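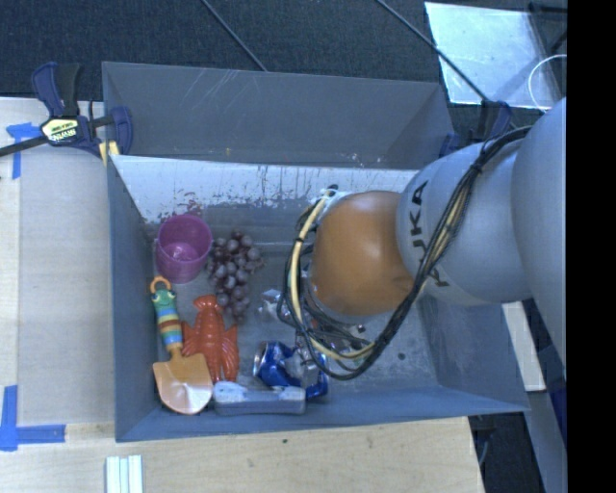 Gray bins, one grape-heavy corner. The trowel with the green head is staying.

I have moved house four times, and every time the stuff that slows me down is the stuff with no category. Books go with books. Pans go with pans. But where does a red-orange plastic lobster go?

My answer, since the move out to Brusdale, is the gray bin. I keep two of them on the pale wooden table, one behind the other, and anything I can't place in 60 seconds goes in. They're scuffed and streaky on the inside and I love them anyway!

The front one is my favorite kind of mess. There's a see-through purple-magenta cup, a bunch of dusky purple grapes, a crushed blue and silver drink can (recycling, I know, I know) and a toy garden trowel with a striped cartoon creature for a handle. I could get a better trowel at Kedgate any Saturday, but would it have round eyes? It would not.

In April I finally gave the bins some rules. Trash leaves first, so the can goes. Food goes back to the kitchen. Toys get one shelf – just one – and when it's full, something has to move on to the swap box on Farías Street. Cups are harder. I own far too many, and I still couldn't part with a purple one.

The lobster has been in and out of the swap box twice now. I think it would look pretty good on the bathroom windowsill, next to the soap.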